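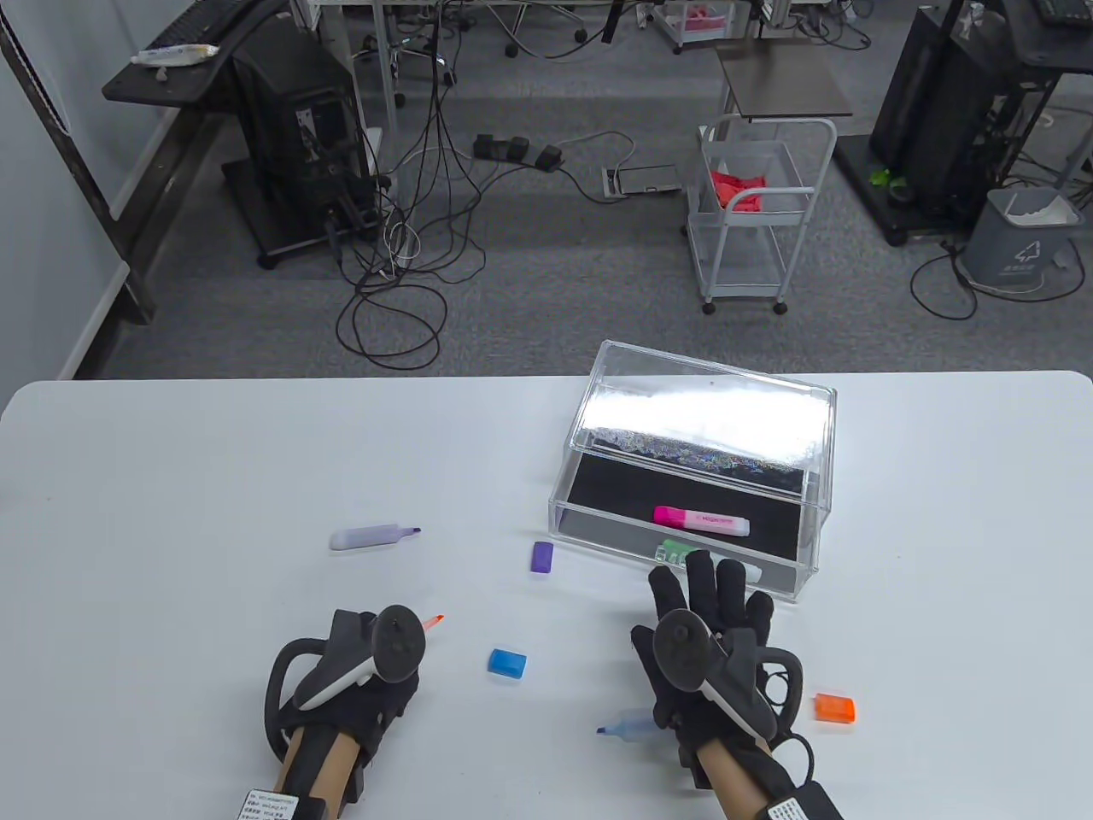 Clear lidded box with felt base, shown with highlighters in pink, green, lavender, orange and light blue.

Kokia Clear Lidded Desk Box

Reading time: 3 minutes

Print this page | E-mail this page

There are two kinds of stationery owner: those who put the cap back on the highlighter, and those who own a great many dry highlighters. The Kokia Clear Lidded Desk Box was designed for the first group and is bought almost entirely by the second.

It is a transparent acrylic box with a hinged lid and a black felt base. You put pens in it. We could go on at length about workflow and the modern desk, and our supplier's brochure does, but you put pens in it and then you close the lid.

Why clear?

Opaque boxes are very good at hiding things, which is lovely until you need one of them. With this one you can see the green highlighter from your chair, along with the rubber bands, the foreign coin and whatever else has moved in by October. Some customers find this motivating. Others have asked us for a frosted version, and we have passed that along to Kokia without comment.

The felt

Black felt was the right colour choice and we will defend it. Bright barrels stand out against it, pens don't skate about when you pull the box toward you, and an uncapped tip that gets parked on it will leave a mark you'll never find. It will also collect every pale crumb in the building. Lift it by one corner and take it outside for a shake. If you do this over the sink you will regret it.

The felt is a loose insert and can be replaced. Spare sheets are sold in packs of 2 and fit the current model only. The older Clunik pen chest had a slightly wider floor, and no amount of trimming or swearing will make one sheet do for the other.

The lid

The lid opens past upright and leans back, so it stays out of the way while you sort. Leave a bit of space behind the box for this. If you push it hard up against a monitor or a wall it will open partway and then come down on your knuckles, gently but with a certain attitude.

Acrylic is glossy and it will catch the light. Under office fluorescents you'll get glare on the lid at some angle or other. Turn the box a little. The same gloss shows fingerprints, and a soft damp cloth deals with those. Please keep window cleaner and methylated spirits away from it, as both can craze acrylic and we don't cover that under warranty, however politely you write.

What goes in it

Standard chisel-tip highlighters lie flat with their caps on. Gel pens, fineliners and short pencils are fine as well. Thick whiteboard markers will go in, though you won't fit many and they'll look cross about it. A full-length ruler will not fit, and we'd ask that you stop writing to us about the ruler.

Caps are a matter for your own conscience. Our suggestion is to match them up before anything goes in the box: lavender pen, purple cap, click. Blue and light blue will be confused with each other at some point, and both pens will cope. Caps with no surviving pen may be kept in the box for sentimental reasons.

Specifications

Body and lid: transparent acrylic
Base lining: black felt, removable
Internal height: 85 mm
Assembly: none
Pens: not included, in spite of what the pictures may lead you to hope

Price and delivery

The box is $41, with spare felt sold separately. Orders over $85 travel free, a figure chosen by our accounts department so that two boxes will fall just short of it. A packet of felt gets you closer. Customers in the centre of town can collect from the Nguyen-Tran counter until 5 p.m., where there is a display box you may open and shut as often as your dignity allows.

Returns are accepted on unused boxes in their original wrap. A box with highlighter on the felt is considered used, and yes, we do check under the desk lamp.

Related items

Kokia Replacement Felt, black, pack of 2
Zatine Chisel-Tip Highlighters, assorted
Zatine Desk Mat, charcoal grey
Clunik Pen Chest (discontinued, last stock)
Nguyen-Tran Stacking Letter Tray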